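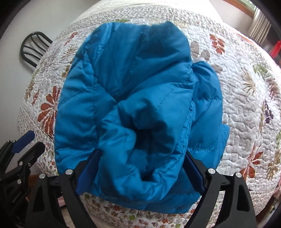

Section 8. Running the Jacket Demonstration on an Open Day

July 30, 2022
Octavian Costache, Fimard Paltley

8.1 Scope

This section covers the jacket demonstration with the Vlad hand-held gripper, as given to visitors at the Paltley site. It assumes that the gripper has been assembled and calibrated according to Section 3 and that the operator has completed the practice runs in Section 5. Demonstrations with a mounted arm are covered in Section 9.

The demonstration shows how an operator records a handling task by hand. A padded jacket is a good choice because it changes shape when the fingers close and visitors can follow the grip from a distance. Thin shirts are harder to see and are kept for the second half of the session.

8.2 Items needed

- Vlad gripper with both finger pads fitted
- Second gripper, if the two-handed variant is shown
- One quilted jacket, zipper closed
- Bed with a patterned cover
- Wuler recording unit with at least 200 minutes of free storage
- Visitor sheet, form 2301
- Hex key and screwdriver from the tool roll

Note: A patterned cover is preferred to a plain one. Motifs with strong color, such as the rust-orange leaves on the white quilted bedspread, make it easier for visitors to find the same spot on the bed when the recording is played back.

8.3 Preparing the room

1. Pull the bedspread flat and square it to the bed. The stitched texture will not lie perfectly smooth. Remove large folds only.

2. Set the blinds. Light from the window should reach the bed without falling directly on the operator's side. Partly lowered blinds are acceptable.

3. Move chairs back to the wall. Visitors stand at the foot of the bed, behind the floor tape.

4. Check that the floor on the operator's side is clear of cables.

5. Place the jacket near the middle of the bed, front side up, with both sleeves spread.

8.4 Checking the gripper

1. Check the screws on the black frame by hand. Tighten any that turn. Do not overtighten; the frame is plastic and the seats will strip.

2. Inspect the blue pads on the inner faces of the fingers. They must sit flat. Replace a pad that is lifting at a corner.

3. Close the fingers fully and release. Repeat until the movement is even on both sides.

4. Start the recording unit and wait for the steady light.

CAUTION: Keep visitors' hands away from the fingers while the gripper is in use. The spring is strong enough to pinch skin.

8.5 Demonstration

1. State the task aloud before starting. Use the wording on form 2301 so that the spoken label matches the written one.

2. Approach the jacket from the operator's side with the fingers open and the pads upright.

3. Gather the jacket inward until it forms a bundle. A rough bundle is sufficient. A sleeve or flap may be left hanging out to one side.

4. Close the fingers on the lower part of the bundle. Both pads must press on fabric. Avoid gripping on the zipper or on a snap.

5. Hold the grip for a slow count of two. Quilted fabric compresses under the pads, and the grip must be allowed to settle.

6. Lift, move the bundle to the marked position, and open the fingers.

7. Withdraw straight back. Do not drag the pads across the bedspread. They catch on raised stitching.

8. Spread the jacket again and repeat if time allows.

Note: If the bundle slips, let it drop and finish the motion. Failed attempts are saved with the rest and are useful when visitors ask how errors are handled. Mark them with an F on the sheet.

8.6 Playback

1. Stop the recording and open the last file on the Wuler unit.

2. Show the file at normal speed, then at half speed from the moment the fingers close.

3. Tell visitors that the wide lens bends straight lines. The bed will look curved and the corners of the picture will be dark. No lens adjustment is needed.

4. Point out the pads and the fabric between them. At half speed the quilted channels can be seen folding inward.

8.7 Letting visitors try

Visitors aged 16 and over may use the gripper under supervision. One visitor at a time stands at the bed. Fit the wrist strap first. Limit each turn to two attempts, and delete visitor recordings at the end of the session unless a signed consent is attached to the sheet.

CAUTION: The gripper must not be passed from hand to hand. Set it down on the bed, pads up, before the next visitor takes it.

8.8 Closing down

1. Copy the retained files to the site archive. A full session usually produces over 1445 megabytes.

2. Wipe the pads with a dry cloth.

3. Return the gripper to its case with the fingers closed.

4. File the sheet with the August set if the session is a rehearsal for the summer program.

Fimard Paltley, Visitor Program | Contact the documentation desk | © 2022 Fimard | Back to top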